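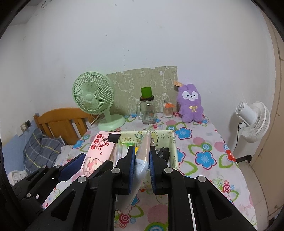

Jironby Opinion Tracker – Campaign Edition

Subscription polling for state and local races. Weekly topline, full crosstabs, the raw file if you want it. Built for small campaigns, newsrooms and civic groups that can't pay for a full-time pollster.

Item no. 1045
Ships as: download + printed codebook
In stock

What you get
Topline report every week the survey is in field
Crosstabs by age, party ID, region, education, 2-way vote
Approval for governor, legislature, both parties
Trend file, goes back 8 waves
Codebook with exact question wording (printed, spiral bound)
12 months of access from the day you activate

Question blocks
Direction of the state. Most important issue. Compromise vs. stand firm. Trust in local news. Vote intention, with leaners pushed and unpushed. Budget standoff block comes back whenever the legislature misses a deadline.

Custom questions
Two per wave on the standard plan. Send wording by noon, we send back edits the same evening. We will fix leading questions. If you don't like the fix we can talk but we won't field "Do you agree that our wasteful council..." and so on. Please don't ask.

Sample and weighting
Online panel plus text-to-web. Registered voters unless you order the all-adults version. Weighted on age, sex, race, education, region and past vote. Margin of error is printed on every table, subgroups too. Small subgroups get grayed out – leave them gray in your press release.

File formats
CSV, SPSS, plain PDF. Excel crosstabs have one banner per tab. Old Dado viewer files still open but we stopped making new ones in August.

New in this edition
Historic turnout sheet added, statewide races from 1952 on. Mwende Mugo put this together from county canvass books so spelling of some county names is as printed.
Fixed: region labels swapped in the Skistport tables. Redownload if you have the old ones.
Known issue: the leaners filter resets when you change tabs. Working on it.

Licence and quoting
One organization per license. Quote toplines freely, credit Jironby. Crosstabs for publication, ask first. No reselling teh raw file.

Returns
Unopened codebook, access not activated – full refund. Once activated, no refund but you can pause between elections.

Questions before ordering
Sampling and weights: Haruto Hosoda
Billing, group rates, purchase orders: Jessie Aitken
Phones open 9:00 a.m., email is faster.

Often ordered with
Chauvin Precinct Map Pack
Jironby Exit Interview Forms, pad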